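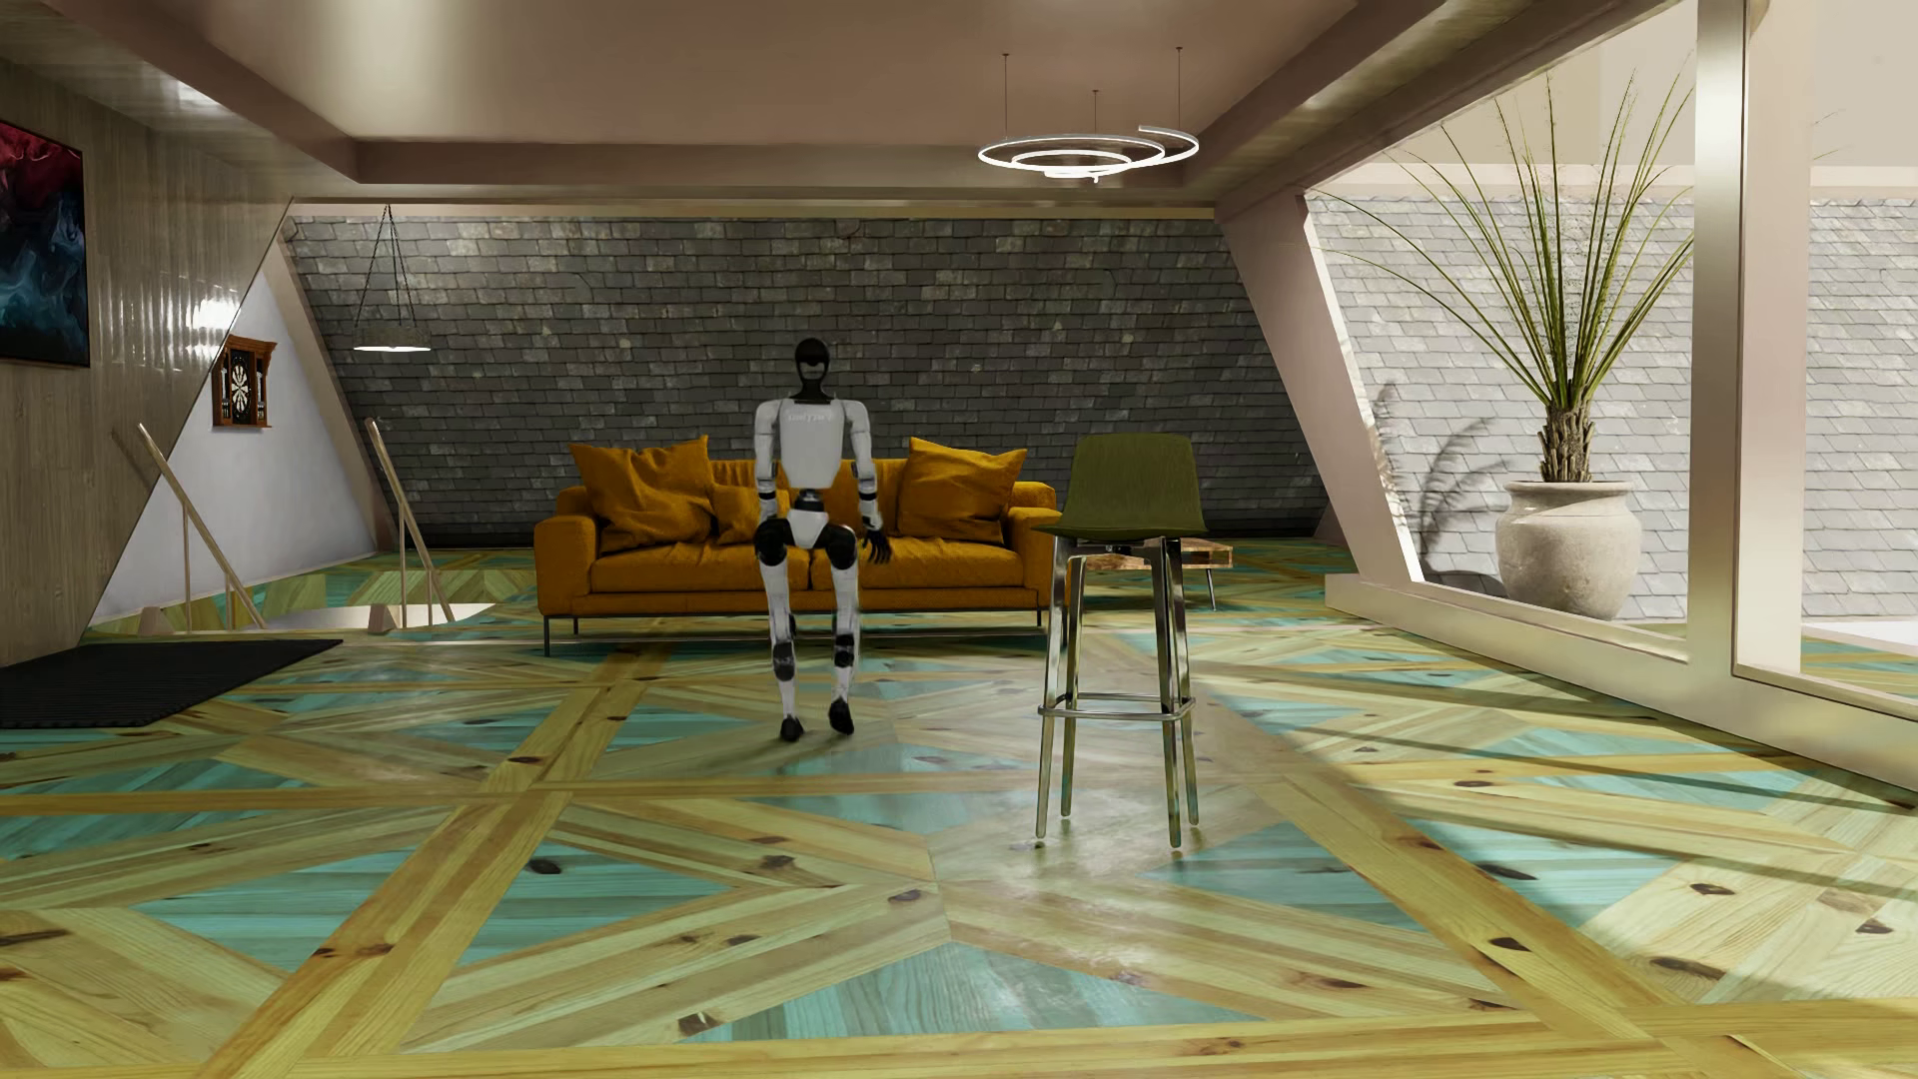 Plimelow Town open day: a look behind the stand

I have followed Plimelow Town for 19 seasons, first from far away, with a bad radio, and now from a seat in the Bittencourt Stand. In all this time I never saw what is on the other side of the small green door next to the players' tunnel. In July the club held its open day and I went with my friend Thanakorn Yensuk, who supports Briltitville and came only for the sausage rolls, as he told everybody in the line.

The gates opened at ten. We were there at half past nine and already the line went past the ticket office and up to the bus stop. The tours went in groups, each with a colored wristband. Ours was yellow, and yellow had to wait until 11:15, so we first walked around the pitch. You must stay on the track, the grass is new. The groundsman was standing near the corner flag with his arms folded, and he was friendly, but he looked at every shoe. He explained that the north goalmouth gets almost no sun between November and February, and this is the part where the keeper is always slipping. They will move the lamps there earlier this year. Last winter they came too late, after the cup game, and everybody remembers that second goal.

The tour began in the home dressing room. It is smaller than I imagined. The benches go along three walls and the shirts were hanging in number order, already the new home shirt with the thin collar. Children could sit in the place of their favorite player, and of course there was a long wait for number nine. I sat in the place of the left back. He had no wait at all, and I think after the spring he had this is not fair to him.

The away dressing room is next to it, with one shower less and a door that doesn't close well. Thanakorn took many pictures of this door. Our guide, a retired man who used to sell the programs, said that the door has been like this since before his time and that no manager of the club ever asked to repair it.

After this came the tunnel. They played the crowd noise from a loudspeaker and we walked out by two and two, like a team. I am a grown person, but my heart was going fast. From the seats the pitch looks flat. When you stand on the touchline you see that it falls away toward the far side, and now I understand better why our long passes down the right run out for a throw-in so often.

Then we had the press room, and for me it was the best part. The manager was there and took questions, first from the children and then from the others. A boy asked what he says when the team is losing at half time. He answered that mostly he says very little, because the players know it already, and that the one time he shouted they lost by more. Somebody behind me asked about the striker everyone is writing about. He said the club had talked with two players, one of them is near, and he wouldn't give the name even to his wife. A woman wanted to know why the young midfielder from Lasari didn't play in the last five games. Here he became more serious. The knee was not good, he said, and they didn't want to tell it to the opponents. I was one of the people who complained about this on the forum, so I looked at my shoes a little.

Lunch was in the supporters' bar. The sausage rolls were finished at 12:40, which Thanakorn took badly. We had soup.

In the afternoon there was an open training session of one hour. They did mostly passing in small squares, and at the end a game across half the pitch. The new goalkeeper has a very loud voice and kicks well with both feet. The two captains stayed after for autographs and stayed until the line was really finished. I saw it, because I was almost the last.

The announcer gave the attendance at the end, 3816, and people clapped as if it was a result. It is more than we had for some league games in March.

Some practical points, if you go next year. The tour is free but you need the wristband, and you get it at the ticket office and not at the gate. The stairs to the press room are steep; there is a lift at the back, you have to ask a steward. The parking behind the stand was full before ten. The club shop took cards only.

We took the 4:50 bus home. Thanakorn had bought a Plimelow scarf for his niece, and he carried it inside out.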